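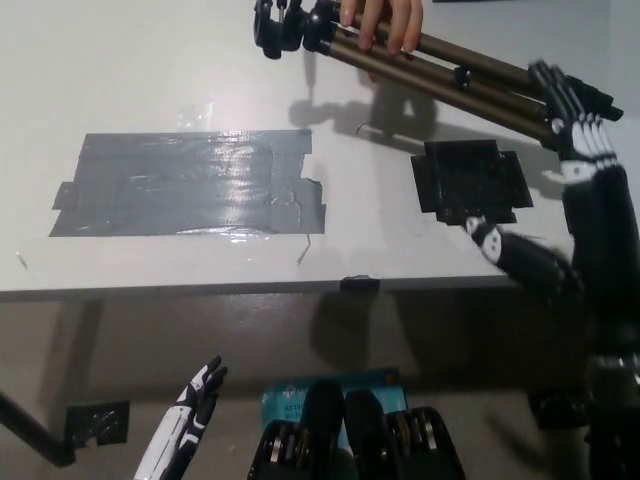
Gray duct tape patch, black tape square and the bronze-legged tripod held above the shop table

Getting duct tape off a white tabletop without wrecking the finish

Posted by valva_bench
Saturday 24/01/2026

I have a white work table that we use for small product shots and for checking camera gear. It has a big patch of gray duct tape on the left side, several strips overlapping, and a smaller square of black tape to the right of it. The gray tape was put down 2 years ago. The black square came later, as a mark for where things go.

I want both gone. The gray tape shines under the overhead light and I get a bright spot next to whatever I put down. The ends are ragged and they catch on sleeves and cables.

The top is a Jelimum, painted at the factory as far as I know. I don't want to replace it. What takes old duct tape off without taking the white with it?

Narayanan Alva

Reply by toolcrib_dan

Hair dryer on low and a plastic scraper. Start at a corner, pull back flat against the table, go slow. Then cooking oil on a rag for the glue, leave it 40 minutes, wipe, dish soap after. Don't use a metal blade on a white top.

Reply by lenscap

What is the tape covering? People don't put that many strips down for no reason. You might be happier with the tape than with what's under it.

Reply by valva_bench
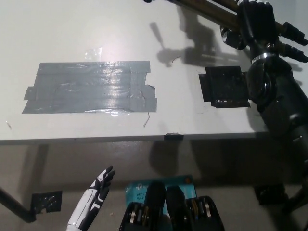
There is something flat under the gray patch, the outline comes through. I think it's a cable cover from when we had a light running across the table, but I wasn't the one who taped it. Vignesh Thampi set the table up and he remembers a cover and possibly a chip in the surface. He couldn't say how big.

There's also a small piece of clear tape just past the gray patch that I keep forgetting, and a strip of black wrapped over the front edge. The black square has lint stuck to it. I'd like to do all of it in one go.

Reply by toolcrib_dan

Do the clear piece first as your test. If it brings paint up, stop there.

Reply by marnie_k

I disagree on the cooking oil. It gets into any scratch and the next tape won't hold. I used Clokon citrus remover on a painted bench and it was fine after 14 minutes. Try it on the underside before you put it on the top.

Reply by toolcrib_dan

Citrus remover softened the paint on mine. Oil never has. He wants the tape gone, so I don't see why the next tape matters.

Reply by marnie_k

He said the black square is a position mark. He'll need another one.

Reply by lenscap

Use a pencil dot for the mark. Or leave the black alone, it's matte and it isn't causing the glare. Only the gray is a problem.

Also, do you lay the tripod straight on the table? Those leg locks will scratch white paint faster than any scraper.

Reply by valva_bench
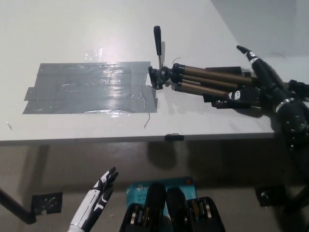

Yes, it goes down on its side with the legs folded, and usually the head ends up against the tape. I hadn't thought about the locks. The pan handle I leave on, because taking it off every time is a nuisance. I can put a towel under it.

I'll keep the black square for now. Marnie is right that I'd only have to make another one. Plan is the clear piece first, then the gray with low heat, and oil only if there's glue left.

Reply by toolcrib_dan

Fine. Take the strips one at a time in the reverse order they went down. If there's a chip, fill it with white appliance touch-up from McPhee and sand it lightly.

Reply by lenscap

Felt pad instead of a towel. Towels slide.

Comments (3)

rusty_hinge: Same job here on a school table. Low heat worked, took most of an afternoon.

pkoz: A freezer pack on the glue worked better for me than heat. It went brittle and rolled off.

marnie_k: Please post what was under it.

Related threads

Felt or rubber for a gear table?
Kamel floor tape, does it leave residue?
Fold-down legs that won't lock
Touch-up paint that matches plain white (656 views)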